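KITCHEN AUTOMATION WALK-THROUGH: CHECKLIST WITH COMMENTS
Site: Kunville prep kitchen
Unit: Prellorero two-arm prep robot
Shift inspected: Wednesday, before lunch prep
Last updated: November

Mark each line OK, FIX or N/A. Put comments under the line they belong to. Anything marked FIX stays open until the shift lead initials it.

SECTION A. FLOOR AND APPROACH

A1. Travel path clear of mats, carts and cords: OK
A2. Floor tile sound, no lifted edges: OK
Comment: Grout is dark with age. Does not affect travel. Clean at next deep clean.
A3. Robot slows when a person enters the kitchen: OK
Comment: Tested from both entrances. The prep cooks said they used to walk straight across and now go the long way by habit. Allow for this when setting prep times.
A4. Both grippers open and empty before the unit travels: OK

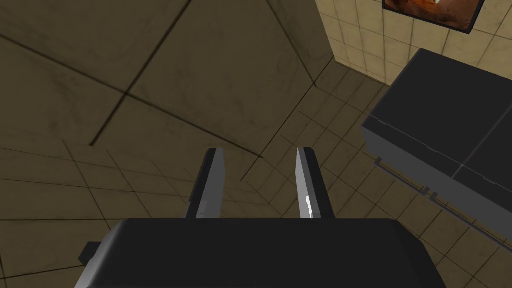 A5. Staff know the stop phrase and the location of the stop button: FIX
Comment: Two of the newer people knew the button but not the phrase. Post both at the time clock.
A6. Nobody is asked to work with their back to the unit: FIX
Comment: The dish station still faces away. Staff there asked for a mirror or a different layout. Either is acceptable. Price both.

SECTION B. WALLS, CORNERS AND REACH

B1. Arms can turn at the corner without touching tile: OK
B2. Side clearance at least 80 centimeters where people pass: OK
B3. Reach limits match the printed map: FIX
Comment: The map is from the old Nogueira layout and shows a shelf that has been taken down. Reprint.
B4. Loose cables tied up and out of arm height: FIX
Comment: Recheck the whole kitchen at arm height. Most of us look at the floor for cables and forget to look up.

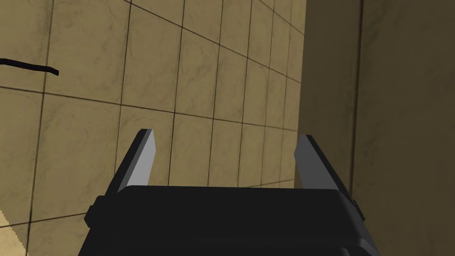

B5. Finger pads inspected for wear: OK
Comment: Pads were changed at 2145 cycles. The log entry was late by a shift. Whoever changes the pads writes it down before leaving.
B6. Wipe-down of arms and housing recorded: OK
Comment: This used to be nobody's job. It now takes the closer 15 minutes out of time that was meant for stocking. The closer's task list needs to be cut to match.

SECTION C. COUNTER AND FOOD HANDLING

C1. Counter set by a person before the robot starts: OK
C2. Long-handled utensils kept fully on the counter: FIX
Comment: Handles and heads over the edge can catch a sleeve or an arm. Same rule for people and for the robot.
C3. Knives stored away from the robot's reach: OK
Comment: All cutting is still done by hand. Staff asked whether this will change. No plan for it at this site.
C4. Produce and bread placed with space between items: OK
Comment: Crowded items lead to more stops. Each stop is cleared by a cook, and that work does not show up on anyone's sheet. The stop log had 117 entries for the month. Start writing the minutes next to each one.
C5. Small appliances off before anyone reaches behind them: OK
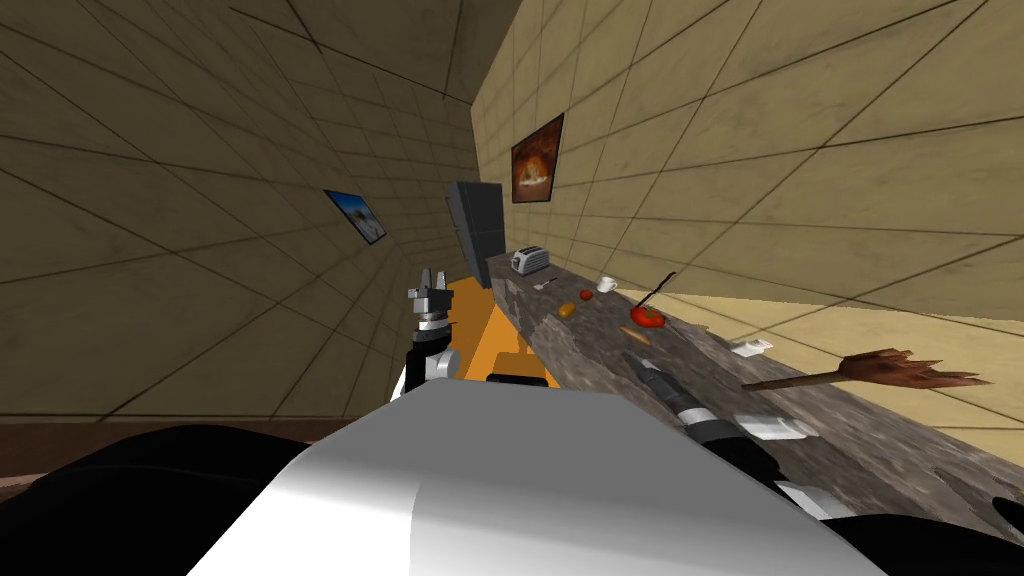
Who is responsible if the robot drops food or knocks something off the counter?
The shift lead logs it and the nearest cook cleans it up once the unit is stopped. It is not counted against the cook.

SECTION D. PEOPLE AND HOURS

D1. Everyone on the shift has had the two-hour training: FIX
Comment: Weekend staff have not. They are not to run the unit alone until they have.
D2. Breaks taken as before: FIX
Comment: Cooks are skipping the mid-morning break to watch the arms. Stop the unit for the break. It can wait.
D3. Job sheets updated: FIX
Comment: Sheets still list plating 300 trays by hand. The robot sets out part of each tray and a person finishes and checks it. The Lelletti site has already rewritten theirs. Ask for a copy.
D4. Staff comments collected: OK
Comment: Less wrist pain reported at the plating end. More standing still, and sore feet from it. One request for a stool, one for rotating stations every hour. Try the rotation first.

Next inspection: same shift. Bring the reprinted map and the open FIX list.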